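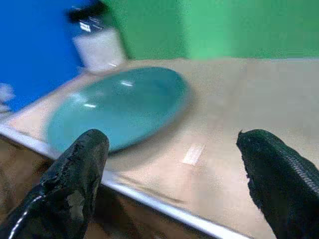
Part 4. Wrist camera and first dish pickup

By now your arm should be bolted down and homing cleanly (if it isn't, go back to Part 3, I'll wait). This is the part where the Geditz build starts to feel like a robot! I've put the whole thing together twice, once in my garage and once at the Drurko shared shop with Vaida Kuusk holding the flashlight, and the steps below are the ones we settled on at the shop.

What you need before you start

The gripper with both fingers fitted
Wrist camera and its cable
A shallow dish, smooth, any color that stands out from your table (mine's teal on beige)
2 mm hex key
Painter's tape

Set up the camera view

1. Power up the arm and open the Prollen panel on your laptop. Click Camera, then Live.

2. Loosen the camera bracket and tilt it until you see both fingertips coming up from the bottom of the picture with open table between them. You want one finger in each lower corner. If you only see one finger, the bracket is twisted, so back the screw off and start over.

3. Snug the screw down with the hex key. Snug is plenty. The bracket is printed and I've cracked one already.

4. Jog the wrist all the way left, then all the way right, and watch the cable. It needs a bit of slack at both ends.

CAUTION: Keep your fingers out of the gripper while the motors are on. It closes faster than you'd think, and the stop button on the panel has a small delay. Use the real switch.

Line up on the dish

5. Put the dish well in from the table edge. Anything tall goes behind it or off the table altogether. The wrist swings wider than the fingers do, and I have chased a bottle across the floor more than once.

6. Open the gripper to full and jog the arm until the dish sits between the two fingers on screen. A little left or right of center is fine at this stage.

7. Stop the arm and let it settle before you save the position. If you grab a picture while the wrist is still moving, the rim goes soft and smeary, and the panel will have a hard time finding the edge. I set the settle delay to 342 milliseconds. Ülle Venckus runs hers longer with a heavier wrist, so try a few values.

8. Check for glare. A glazed dish throws little white highlights back at you, and if they get big the edge finder will latch onto them. Move your lamp, or drop Exposure a notch.

NOTE: Scuffed finger covers are okay. A ragged inner edge is worth watching, though, and if it starts catching on the rim you'll want to change that cover.

Try the pickup

9. Set Speed to 40 and Grip to Low. Please don't skip Low on the first run.

10. Click Step, not Run. The arm goes down one move at a time and waits for you.

11. When the fingers are on either side of the rim, click Close, then Lift. If the dish tips, lower it, shift it a little toward the middle of the fingers, and go again.

12. Once you get a clean lift, click Save Pose and give it a name you'll remember in June.

If the motor driver complains at this point, note the error number and turn to Part 6. The Lapiņa driver board is covered there, along with its fuse.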